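The Amingate Play Library: Our Year in Tidying

February 2019

Shared 20 times | 9 comments

When we took over the old dry cleaner's on Rulau Street, the plan was to lend out toys. The plan did not mention that every toy in the building would, by the end of the first week, be in with some other toy. By June we had a puzzle of a farm with a giraffe from somewhere else hammered into the duck's place, and it was time to get serious. What follows is a gallery of our efforts, most of the pictures having been lost when Syahrul Ngui changed phones. The captions survived and we were fond of them, so they have stayed, in the order we wrote them. You'll have to picture the first few yourselves.

THE DRESS-UP RAIL
Bernice Asamoah sorted the costumes by size, then by occupation, then went home. There is now a section for firefighters, a section for royalty and a section marked "wings," where you will also find a beekeeper. The missing boot is still missing. If you have one left boot, yellow, child's size, we have its friend.

THE JIGSAW SHELF
Every box got opened and every puzzle got made up on the long table, which took most of the summer and two members' marriages to the edge. Puzzles with a piece gone are marked with a dot on the lid. Puzzles with more than one piece gone are marked with a frown. Kamlesh Kushwaha insists the lighthouse was complete when he finished it, and we have agreed to stop bringing it up.

THE TRAIN TRACK
We own three brands of wooden track and they hate each other. Curves in one crate, straights in the other, and the little adapter pieces in a jam jar on the windowsill, where they catch the sun and get taken for snacks. Bridges are on the floor for now. Please step high.

THE BOARD GAME CUPBOARD
Prasetyo Lubis has replaced the lost dice, the lost counters and, in one case, the lost board. He drew it from memory. It has a few more snakes than we remember and the children prefer it.

THE KITCHEN CORNER
The felt food has been through the wash. The fried egg came out fine. The lettuce came out as something closer to a sock, and has been reassigned to soup. Whoever has been putting real raisins in the play oven, we know it's you, Bezawit, you were raising awareness of snack time, and we are aware.

THE DOLLHOUSE
All 7 rooms have been cleared and furnished again. The bathtub is back upstairs after a long spell in the garden. The family who live there are not to scale with one another, so the baby is taller than the front door, and they seem to be managing.

THE BLOCKS
Ah, the blocks. The old system was a single tub known as the Flomau, after the removal company whose name was on the side, and you got a block out of it by lying on your stomach and reaching. The new system goes by color. Red with red, green with green, and the yellows and oranges bunking together after a long discussion about where one stops and the other starts. Shape has been left out of it entirely. We tried going by shape for an afternoon and had to have a lie down. 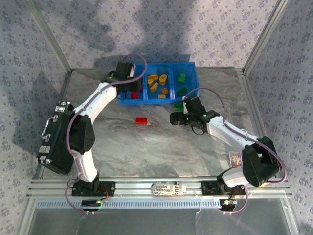
Three compartments, one blue tray, and a red brick on the marble-patterned floor that would like it known it is not ready to come in.

THE CRAYON TIN
Broken ones on the left, very broken ones on the right. The whole ones are in the office and are signed for.

THE BALLS
There is no picture of the balls and there never was. They were put in a net, the net was hung on a hook, and the hook came out of the wall. Syahrul says he has a bigger hook. We have asked him to show us the bigger wall.

THE RETURNS TABLE
Everything that came back over the holidays, waiting to be checked. Bernice does the counting, Kamlesh does the sighing. One item was a Sopacua spinning top we have no record of ever lending. It is a very good top and we'll be keeping it unless somebody comes in looking sad.

The library is open mornings, Monday to Friday, with the door that sticks. Pull, then lift, then pull. New members can sign up at the desk with something that has their address on it, and borrow two toys at a time. Puzzles count as one toy, even the frowning ones.

Share this gallery | 2 likes | Leave a comment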